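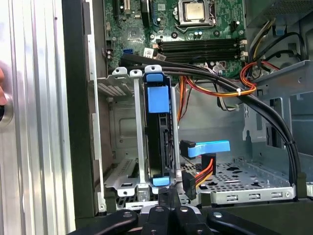 Home | Hardware | Storage | Cases | Glossary | Log in

We use cookies to remember your reading settings. Accept | Manage

Drive carrier (computer)

A drive carrier, also called a drive caddy or drive sled, is a removable holder that keeps a hard drive in its place inside a computer case. Many carriers are made of plastic and can be opened or released by hand. The colored parts, often blue or green, show the user which pieces are meant to be touched.

Construction

A usual carrier has two long rails, a handle and one or more release tabs. Small metal pins on the rails enter the screw holes of the drive, so the drive is held without screws. 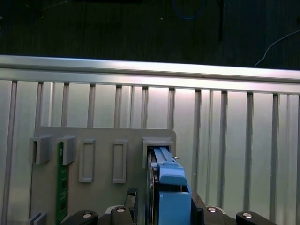 The rail must be straight when it goes into its slot. If it enters at an angle, the pin can rub on the rim of the slot, and after many changes the plastic becomes worn. Some makers put a thin metal strip along the rail for grounding.

Mounting

In a desktop tower the carrier slides into a cage or onto a mounting plate. Slots of different shapes can stand on the same plate, and each shape accepts only its own part.

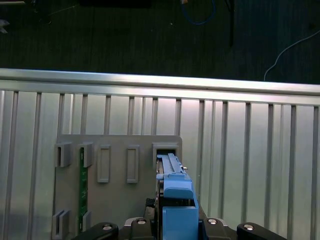 Blue rail at the rightmost upper slot of a gray mounting plate.

The power and data cables are taken off before the carrier is pulled out. Long SATA cables are commonly fixed with cable ties, and a tie placed too near the connector makes this work difficult. 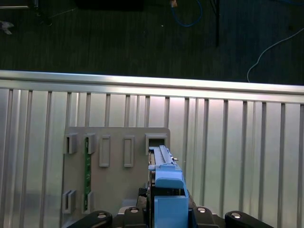 When the carrier is replaced, it is pushed until the tab returns to its first position. The repair handbook of the Mulville workshop, written by Menaka Hettiarachchi, advises to test the hold by a light pull before the side panel is closed.

See also: Drive bay, Hot swapping, SATA

Comments (3)

Liya Demissie: Is the pin possible to buy separately? I lost one under the desk.

Kumudini Fakir: Liya, I took mine from an old carrier of the same model. It fits well.

Sewwandi Khan: Please add something about 2.5 inch adapters.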